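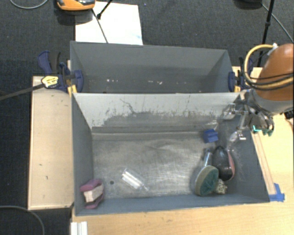 Service Desk, Benavides Office Services
Subject: Scheduled reports from Drutix arrive with no attachment
Reported by: Catrin Edwards, Accounts
Assigned to: Kiran Nautiyal
Priority: Medium
Status: Closed

Description of problem
Since the August update, the nightly invoice report has been delivered to the Accounts mailbox without its PDF attachment. The subject line and message text are correct. Reports run by hand from the Drutix menu open normally. Month-end review depends on this report.

Log

8:40 a.m. Ticket accepted. The user confirmed that the fault affects all five recipients on the distribution list. Asked the user to forward one of the messages with full headers.

9:25 a.m. Headers received. Message size is consistent with plain text only, so the attachment is not being removed at the user's end. Mail filter logs checked and no entries found for this sender.

10:10 a.m. Test report limited to 100 invoices. Attachment delivered. Test repeated with 200 invoices. Message delivered, no attachment.

10:50 a.m. Referred to Ritu Tripathi, Applications. The update replaced the scheduler settings file with the default version. The default drops any attachment above the page limit and writes no error to the log. Our previous limit had been set by hand and was not carried over.

1:15 p.m. Previous limit restored from backup. Scheduler service restarted with the approval of Ibrahim Wike. Test with 200 invoices repeated, attachment delivered.

Next morning, 8:05 a.m. Ms. Edwards confirmed receipt of the full overnight report. The missing reports have been run again and placed in the Accounts shared folder.

Resolution
Scheduler page limit restored. The settings file has been added to the list of items to be compared before and after each Drutix update. Vendor case remains open regarding the missing log entry.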